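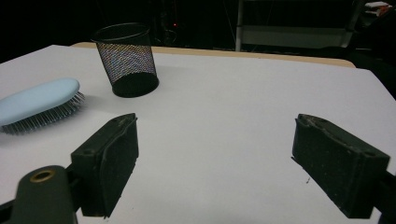
White tabletop with a light wood edge, rounded at the corner.

Grasent to change edge joint on work tables after heat and moisture tests

Furniture manufacturer Grasent will change the way it joins the top surface to the edge on its Sesarmont line of work tables, the company said in a notice to dealers in March. The change follows a series of tests by the Stesach materials laboratory, which found that the existing joint can open along the long side of the table when it is repeatedly exposed to damp and then to dry heat.

The notice covers the straight and round-cornered versions of the table sold to schools, public libraries and shared offices. Tables with metal edges are made at a different plant and are not affected. Grasent describes the fault as one of durability and appearance. The top stays attached to the frame even where the joint has opened, and the load rating is unchanged.

Like most tables in its class, the Sesarmont is built from a core board with a thin decorative sheet bonded to the upper face and a second sheet, the backer, bonded underneath. A strip of solid wood is then glued to the side of the core and milled flush. The two sheets are meant to take up and release moisture at the same rate. If one side moves faster than the other, the panel bends, and most of the stress ends up at the edge, where three materials with different rates of expansion meet in a single glue line.

Stesach tested 54 tops, drawn from three production batches. Each was held in a humid chamber, moved to a dry one and then left at room conditions before the cycle was repeated. Technicians measured the gap between sheet and edge strip with a feeler gauge at fixed points along all four sides. The tops were also weighed at each stage to track moisture uptake.

According to the summary sent to dealers, the first measurable gaps appeared after 153 cycles. All of them were on the long sides, and most were near the middle of the span. The corners did better than expected. On round-cornered tops the edge strip is bent and held under pressure for longer during assembly, and the laboratory considers the longer clamping time the likely cause of the difference. Square corners showed small cracks in the finish at the miter, though the glue beneath them held.

The test was stopped at 499 cycles. By then the gap on the worst top was wide enough to hold dirt and cleaning fluid. Stesach notes that liquid entering at this point reaches the unsealed side of the core board, which swells and does not return to its original thickness when it dries. From that stage on, regluing the strip is of little use, and the top has to be replaced.

The laboratory does not give a conversion from test cycles to years of service. It says the figure would depend on the building, the cleaning routine and the distance from heaters and windows. A table against a radiator in a room that is mopped daily may see conditions close to those in the chamber for several months of the year, while one in a climate-controlled office may never reach them.

Grasent plans three changes. The first is a switch from the current water-based adhesive to a reactive hot-melt type, which cures by taking up moisture from the air and softens less when reheated. The second is a sealing coat on the side of the core board before the strip goes on. The third is a longer clamping time on the long sides, to match the one already used at the corners. The company says the outside dimensions, the finish and the color of the edge strip will stay the same, so that new tops can be placed beside old ones or fitted to existing frames.

Production with the new joint will begin at the Paredes plant once the adhesive line has been converted. The plant's sanding and milling stations will not be altered. Grasent expects output to drop during the conversion and has told dealers to allow two extra weeks on open orders. Prices are unchanged for orders already confirmed. The notice does not say what will happen to prices after that.

Tables that have already been sold are not being recalled. Owners who find an open joint within the warranty period can claim a replacement top, supplied without the frame. The dealer needs the batch number, which is printed on a label on the underside near one of the legs, and a measurement of the gap at its widest point. Where the label has been lost or painted over, the invoice will be accepted. The cost of fitting is covered for schools and libraries but not for commercial buyers, a distinction that already applied under the existing warranty.

The dealer notice also includes revised care instructions. Surfaces should be wiped with a cloth that has been wrung out, and spills along the edge should be dried at once. Steam cleaners should not be used on any part of the table. Solvent-based products can dull the finish on the wood strip and should be kept to the flat surface, if they are used at all. Tables should stand at least a hand's width from radiators. Stacked tops in storage should be separated by full-length spacers – short blocks at the ends let the panels sag and put the joint under load before the table is in use.

Light-colored tops are mentioned separately. A gap that would pass unnoticed on a dark table shows early on a white or pale gray one, where dirt collects in a visible line between the surface and the wood. Grasent says this explains why most of the claims it has received concern pale finishes. Stesach found no difference in joint strength between colors.

Wood edge strips remain common on institutional furniture in spite of the extra work they require. Plastic edging is cheaper and expands less with moisture, but it chips under impact from chairs and cannot be sanded. A wood strip can be refinished several times before the profile is lost. The joinery trade has used the method in some form for a long time: a workshop manual of 1841 in the Stesach reference library describes edging a softwood top with a harder strip and warns against fitting it in damp weather.

The laboratory will repeat the test on tops made with the new joint, using the same chambers and the same measuring points. A second group of tops will be fitted to frames and loaded at the center during the cycles, a condition left out of the first series. Results for both groups will be sent to dealers together with the updated product sheet. Until then the current sheet remains valid, except for the section on cleaning, which is replaced by the instructions in the notice.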